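Reuse room at Sirkton opens shelf for worn gift packaging

24 Jun 2025

The reuse room at Sirkton has added a section for empty gift packaging, covering rigid card boxes, separate lids, trays and sleeves that most curbside programs handle poorly. The section opened this week and takes up one wall of shelving next to the fabric bins.

Rigid gift boxes are made from thick gray or colored board wrapped in a printed or metallized sheet. The board itself recycles well. The wrap is the difficulty. A metallic finish is usually a very thin layer of foil or coated film bonded to the paper, and paper mills differ in how much of it they will accept. Loads with too much of it can be downgraded or refused.

"The box is nearly always sound when it comes in," said Yaw Quartey, who runs intake. "What goes first is the surface. The coating lifts along the ridges and at the rim, where people put their hands."

According to Quartey, embossed and ridged finishes wear faster than flat ones. The raised lines take the rubbing when boxes are stacked or slid along a shelf, and once the coating has broken at one point it tends to peel outward in patches. Round lids have a further weak spot where the top sheet is folded down over the side. The paper is stretched at that bend and tears with little force.

Items are sorted into two grades. Grade A covers boxes and lids that hold their shape and close properly, whatever the condition of the print. Grade B covers parts without a match, crushed corners and split seams. Grade A items go on the open shelf and can be taken free of charge. Grade B items are stripped of wrap where that can be done by hand, and the bare board is flattened and baled with other card.

Skincare and cosmetics sets make up a large share of what has arrived so far. They tend to be kept for years after the contents are used up, often for sewing supplies, cables or letters, and are given away when a household moves or clears a room. Lids and bases frequently arrive separately. The room holds single lids for 4 weeks in case the other half turns up, then moves them to Grade B or offers them for craft use.

A large round lid is more useful alone than it might seem. Turned over, it works as a shallow tray for seedlings in pots, beads or loose hardware. Square lids are in demand as drawer dividers.

The shelving came from Bouchard, a shop fitter that was clearing surplus stock, and was put up in early June by Kedir Kumsa. The bays are 70 centimeters deep, enough for the wider boxes to lie flat. Kumsa said the lower shelves will be kept for heavy board and the upper ones for sleeves and inserts. Around 2000 items can be held at one time if lids are nested by size.

Donors are asked to remove bottles, tubes and foam before drop-off and to wipe out any spilled product. Oils and creams soak into the board and cannot be cleaned out later. Ribbons and magnets can stay in place. Labels can also be left on — the adhesive often takes the top sheet with it, and a box with a label looks better than one with a bare torn patch.

Boxes with mold, a strong smell or water damage will not be accepted. Thin folding cartons should still go in household recycling.

Drop-off is at the side entrance during normal opening hours. Larger lots, such as unsold seasonal packaging from stores, need to be arranged with Quartey in advance so that shelf space can be set aside. 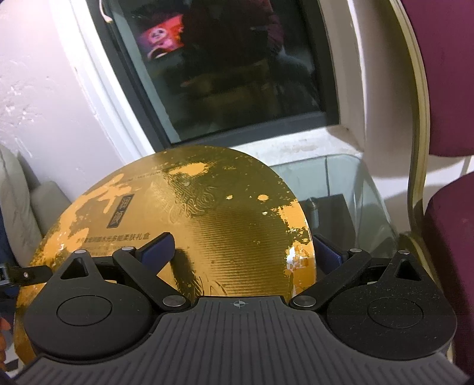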